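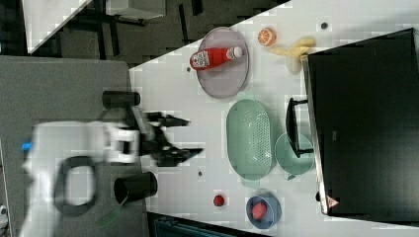 December, 2 min read

Veggie burger tasting, second go. Urmila wanted it written up properly this time, so here I am at 4 pm with a full stomach and a bad mood.

Four patties: Stikari's new one, the Kekent bean burger, the Rutherford mushroom one, and our own batch 117. All fried from chilled, same oil, plain white bun, no sauce until the second bite. Rajkumari insists that nobody eats a burger without sauce and she has a point, but sauce hides everything and I'd like to know what we are selling.

Stikari: the leaflet says "meat eaters can't tell". I could tell from across the room. Smells of stock cube. Decent crust, I'll give them that, then it goes to paste. 2 out of 5.

Kekent: falls apart. Doesn't pretend to be beef and is better for it. Too much cumin. 3.

Rutherford: Rajkumari's favourite, Urmila's too. I thought it was wet in the middle and salty – gave it 2 and was told I was being difficult. Retasted cold, still 2.

117: better than 116, which isn't saying much. The extra onion works. The beetroot does nothing except stain the bun. Urmila thinks it's ready for the Irthorpe branch menu. I don't. Three people from the same kitchen liking something proves very little, and two of us knew which plate was ours.

To do: leave out the beetroot, rest the mix overnight, code the plates so we can't guess. Ask Irthorpe what their customers order now before we tell them what they want. Check the price of the Kekent ones by the case – might be cheaper to stop making our own.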